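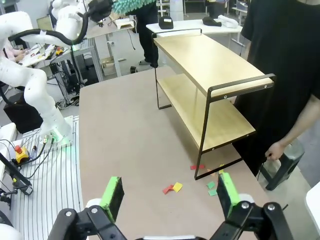 *Photo: Frøydis Hedlund*

# 6 Restricted Gifts and the Duty to Account

A charity may receive money in two forms. An unrestricted gift can be spent on any of its purposes. A restricted gift can be spent only on the purpose named by the donor, or named in the appeal that brought the gift in.

The distinction matters most where a national body raises money through local branches. Consider the Kvam Trust, which has 32 branches. Each keeps part of what it raises and sends the rest to the head office. If a branch advertises a supper in aid of a respite home, the takings are restricted — whether or not the branch used that word.

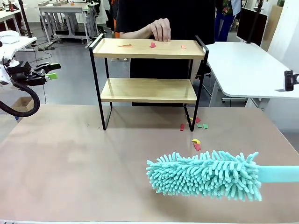 The costs of the event are a separate question. Suppose the supper brings in £400 from ticket sales and the hall hire is unpaid. The branch may meet the hire from the takings only if the tickets or posters said that net proceeds would be given. Loureiro takes a stricter view, discussed in section 6.3.

This chapter deals first with the wording of appeals, then with the records a branch must keep, and last with surplus funds. Readers should have worked through the definitions in Chapter 2.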